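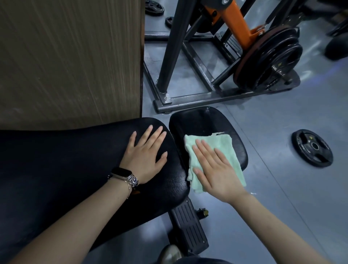 Fig. 13. Wiping down the small pad with a folded towel, one hand resting on the main seat pad.

Section 4: Looking after your Medeiros bench

A bench that gets a quick wipe after every session will stay pleasant to use for years, and it really does take only a minute or two (less, once you are in the habit). The padding is covered in black vinyl, so you will not need anything stronger than mild soap and water.

1. Take your plates and bottles off the bench and make sure it is standing steady on the floor.

2. Dampen a soft towel and wring it out well. Fold it over a couple of times, so that you have a clean side to turn to.

3. Start with the main seat pad and work along its length – long, easy strokes are best.

4. Move on to the smaller pad just beyond the end of it. Press the towel gently into the middle and work outwards, going lightly past any bolt near the edge.

5. Wipe the ribbed footplate along the ribs, where grit from shoes likes to settle.

6. Go over both pads with a dry towel and let them air before anybody sits down again.

Note: Light scuffs and a duller finish come with ordinary use and do no harm. If the vinyl splits, please stop using the pad and order a new one from Dollbridge, quoting part 842.

Caution: Do not spray cleaner straight onto the adjustment knob. Wipe it with the towel instead, and check that it is done up firmly before you next train.

Caution: Take off rings and bracelets if they are likely to catch on the covering.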